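Etberg Institute
Research Software Engineer, Bimanual Manipulation (full time)
Posted Mar 12, 2026
Reference: 394

The Manipulation Software Group at the Etberg Institute invites applications for a Research Software Engineer. The position is based at the Biterby site and is funded for three years, with the possibility of renewal after review.

The group develops planning and control software for two-arm handling of cloth and other soft materials. Policies are trained and evaluated in simulation before they are released to the laboratory cells. The successful candidate will take over maintenance of Vetik, the group's in-house simulation and evaluation toolkit, and will report to Dr. Madalena Loureiro.

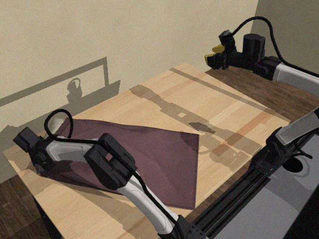

Duties of the position include the following:

Maintain the contact and cloth models used in Vetik and document their known limits.
Extend the motion planner to coordinate two arms over a shared tabletop, including collision checks against arm-mounted cables and cameras.
Operate the nightly evaluation suite, which at present runs 2000 episodes per policy, and report regressions to the research staff.
Improve the match between rendered and recorded camera views, in particular lighting and shadows.
Review code submitted by doctoral students and visiting researchers.

Applicants must hold a master's degree in computer science, robotics or a related field, or have equivalent work experience. Strong skills in C++ and Python are required, together with at least two years of work on a shared code base. Experience with physics engines, inverse kinematics or trajectory optimization is expected. Prior work with deformable objects is desirable but not required.

The position carries no teaching duties. Up to two days of remote work per week may be arranged after the first six months. Some travel to the project partner, Valente, will be necessary.

Applications must contain a cover letter, a résumé, the names of two references and a link to or sample of code written by the applicant. Materials should be submitted as one PDF file through the Institute's careers page, quoting the reference number given at the top of this notice. Incomplete applications will not be considered. Questions about the hiring process may be addressed to Martim Abreu, Office of Personnel.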